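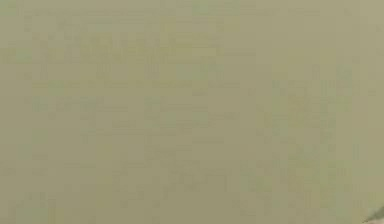 Olive surface with soft rows of darker marks (render)

Fluletti

Text message delivery times between two small places, logged on old phones

Fluletti is a set of 2,624 text messages sent between Plikutholm and Staltmont, with the time each one left and the time it landed. The messages are dull on purpose. The timing is where it gets fun! Most of them arrive before you could put the phone back in your pocket, and then every so often one wanders off for the length of a lunch break and shows up behind three others that were sent after it.

We started logging after Imre missed a ferry because a text saying "leave now" reached him well after the boat had gone. He wanted to know if that was bad luck or a habit of the network. Wouter had a drawer of old handsets and a free evening, and the first version of the logger was running before midnight.

What is in the download

messages.csv – one row per message, the main file
handsets.csv – one row per phone, with battery notes
outages.txt – our own diary of power cuts, dead chargers and one knocked-over router
review.csv – the hand-checked rows (see Checking, further down)
plot_delays.py – draws the delay chart, needs pandas and matplotlib

Start with messages.csv and ignore the rest until you need it. It opens fine in a spreadsheet.

Columns in messages.csv

msg_id: a number printed inside the message text itself, so a message can be matched even when it arrives out of order
direction: PS for Plikutholm to Staltmont, SP for the other way
sent_at: the sending computer's clock, in UTC, to the second
received_at: the receiving computer's clock, same format, empty if the message was never seen
handset_from, handset_to: short codes that match handsets.csv
length: characters in the message body, including the number
parts: how many pieces the message was split into
bars_from, bars_to: signal bars as the phone reported them, 0 to 5
note: free text, usually blank

A word on the bars columns. Phones have their own ideas about what a bar is, and the two oldest handsets will happily show full bars right up to the moment they lose the network. Please don't compare bars between handsets. Within one handset they are pretty useful, and the slow slide before a dropout is one of our favorite things in the data.

How it was collected

Four phones took part, two at each end. Each was plugged into a small computer that told it when to send and read out whatever came in. Szilágyi, the repair shop near the Plikutholm harbor, replaced two worn batteries for us and found a charging cable for a phone we had given up on. Thank you!

A sending script picked a random gap between messages so that we wouldn't always hit the network at the top of the hour. The text was a message number followed by filler words drawn from a short list. Some messages were padded until they had to be split, as we had a hunch that long ones fared worse. (They do, and there's a lovely clear step in the chart where the second part kicks in.)

Both computers took their time from the internet. When the connection went down their clocks drifted a little, and those stretches are listed in outages.txt. A handful of rows have a received_at that comes before sent_at. We left them in. Drop them if you're averaging, keep them if you like puzzles.

Complete and incomplete rows

Of the 2,624 rows, 2,123 have both times filled in. The others have a blank received_at. A blank can mean the message was lost, but it can also mean the receiving phone was switched off, out of memory, or had its inbox full. The oldest Staltmont handset holds very few messages and we forgot to clear it more than once. Check the note column and outages.txt before you write that the network lost anything.

Checking

Wouter went through 200 rows by hand, comparing the file with what was stored on the phones. The results are in review.csv, with a yes or no for each row and a comment where the two disagreed. Nearly all the disagreements come from long messages where the phone stamped the first part and the logger stamped the last. We use the last part everywhere, because that's when a person could read the whole thing.

Privacy

No real conversations are included. The phones used SIM cards bought for the project, the numbers have been replaced with codes, and a few stray messages from other people (a dentist reminder, mostly) were deleted before release. If you spot something we missed, write to us first and we'll pull the file.

Things people could do with it

Fit a curve to the delays and see where it stops fitting. Look for a time-of-day pattern – there is one in the SP direction that we can't explain. Teach a class on messy timestamps. Build a little simulator that delays messages the way these were delayed, and try your chat app against it. One reader turned the delays into a drum track, and we have been playing it all September.

Things it can't tell you

It covers one pair of places and a few tired phones, so it won't say much about your own carrier. It can't tell you where in the path a message waited, either. We only see the two ends.

Known problems

The handset code for one Staltmont phone changes from S2 to S2b partway through. Same phone, new SIM.
The parts column is a guess based on length for rows before the logger update. Those rows say "est" in the note.
Accented letters in the filler words came out as question marks on one phone. The length column counts what was sent.
plot_delays.py falls over if the folder path has a space in it. A fix would be very welcome.
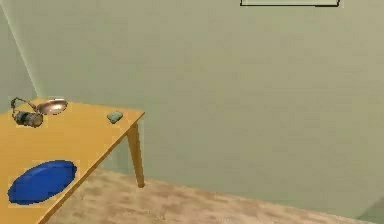 Running the chart script

Put plot_delays.py in the same folder as messages.csv and run:

python plot_delays.py messages.csv

It writes delays.png next to the data. Add --direction PS or --direction SP for one way only, and --log for a log scale, which we recommend. On a plain scale the slow messages squash everything else flat against the axis.

License and credit

Use it for anything you like, including paid work. A mention of Fluletti by Imre Vida and Wouter Dierckx is enough. If you make a chart, a lesson or another drum track, please send it over!

Changes

v3: added review.csv, fixed direction on a batch of swapped rows
v2: added the bars columns, moved all times to UTC
v1: first upload, local times, sorry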